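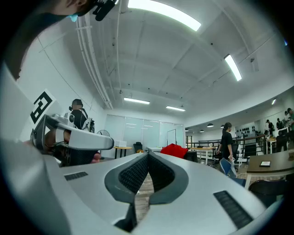
Nyokabi Muriithi wrote in after the last printing of this guide to say that she'd read the oiling section twice and still didn't know whether to start along the window wall or at the door, and could we please just say so on the first line. Fair enough! Start at the wall farthest from the door and work your way back toward it. Everything else in this section hangs on that, so we're glad she asked.

Section 4. Oiling a Wooden Floor with Daltham Floor Oil

Before you open the can

Read this section all the way through once, with a cup of coffee if you like, and then come back to step 1. One can of Daltham covers 107 square feet of bare or freshly sanded wood in a single coat. Old boards are thirstier than new ones, so if your house has a few generations behind it, buy one can more than the arithmetic tells you to. Unopened cans can go back to the store.

Check that the room is at least 63 degrees and will stay there overnight. In December that may mean turning the heat up the evening before, so that the boards themselves are warm and you aren't just heating the air above them.

You will need:
Daltham Floor Oil
A stirring stick, longer than the can is deep
A Heinonen flat applicator with a washable cover
Plenty of lint-free cotton rags (old T-shirts are wonderful)
A metal bucket with a lid, half full of water
Painter's tape for the baseboards

Applying the first coat

1. Vacuum the floor with the brush head, going with the boards and then across them. Wipe with a barely damp cloth and let the floor dry completely. If it still feels cool to the back of your hand, give it another hour.

2. Tape along the baseboards. Press the tape down with a fingernail where the walls aren't straight – and in most houses they aren't.

3. Stir the oil slowly for three full minutes, scraping the bottom of the can. Don't shake it. Shaking puts air in the oil, and you'll be looking at the bubbles for years.

4. Pour a little oil into a tray. Starting at the wall farthest from the door, spread it along the full length of two or three boards at a time. Stop at the seams between boards, never partway along one, or you'll get a lap mark.

5. Wait 20 minutes. Any spot that has gone dull has soaked up its share and would like a bit more.

6. Wipe off every trace of oil that is still sitting on the surface. This is the step people hurry, and it causes nearly all the sticky floors we hear about. Change rags often and wipe with the grain.

7. Leave the room and close the door behind you, with a window open a crack if the weather is kind.

CAUTION: Rags soaked in oil can heat up and catch fire by themselves, even hours later. Put each one into the water bucket as soon as you've finished with it, and keep the lid on. Never leave them in a heap or drop them dry into the trash.

CAUTION: Keep children and pets off the floor until the second coat has dried.

Note: If you have bought two or more cans, mix them together in a clean pail before you begin. The tint can vary slightly from can to can, and it's a shame to find that out halfway across the living room.

The second coat

8. The next day, run your palm over the boards. If they feel rough, rub them lightly with a fine white pad and vacuum again.

9. Repeat steps 3 through 7 using half as much oil. The wood takes far less this time around.

10. Peel off the tape while the oil is still fresh, pulling it back low and slow.

You can walk on the floor in socks after 24 hours. Furniture may go back after three days, with felt under the legs, and rugs should wait two weeks. For water rings and scratches, go on to Section 5.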